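Customs forms and a very patient man called Tibor

15/10/2021

So the boxes from Dakar have finally been let go, and I can stop refreshing the tracking page every time the kettle's on. I promised a few of you the full story, so get comfy.

It was 49 cartons of woven place mats and bread baskets, my biggest order yet (by a mile!) and the first one I'd tried to clear myself. Up to now I'd always paid Junetti to do the paperwork, and I'd got it into my head that I was handing over good money for somebody to type numbers into boxes. Well. I have now typed the numbers into the boxes, and I'd like to say sorry to Junetti.

My first mistake was the commodity code. I'd put everything under one heading, mats and baskets together, and it came back with a query the same afternoon. Fine, split them up, sent it again. Then the weights didn't match, as the packing list gave gross and I'd copied it in as net. Then the supplier's name on the invoice had one spelling and the bill of lading had another – two letters different, and that cost me the best part of a week.

By then I was into storage charges. The port gives you a few free days and I'd used up every one of them arguing with a web form. The bill came to £141, plus a handling fee I still don't understand, and I had a bit of a cry in the car.

Margit Dobos from the market told me to ring Tibor Halász at Bukora, who does small loads for people like us. He asked me to send over everything I had, and he went through it line by line on the phone while I ate toast as quietly as I could. It took him 6 minutes to find the real problem, a missing origin statement that I'd assumed was somewhere in the supplier's email. It wasn't in the email. It had never been written at all! I messaged Dakar, they sent it back signed that evening, and the whole lot was released the next morning.

Would I do it myself again? For a couple of boxes, maybe. For anything on a pallet, no, I'm going through Tibor and building his fee into the price from the start. 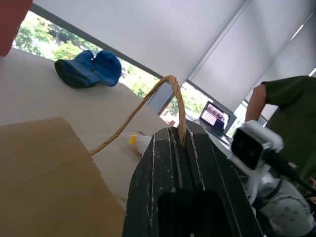
The next order goes in before the end of October, all being well, and it's a smaller one, mostly the round mats in the darker weave. If you've been waiting for those, drop me a message and I'll put your name down.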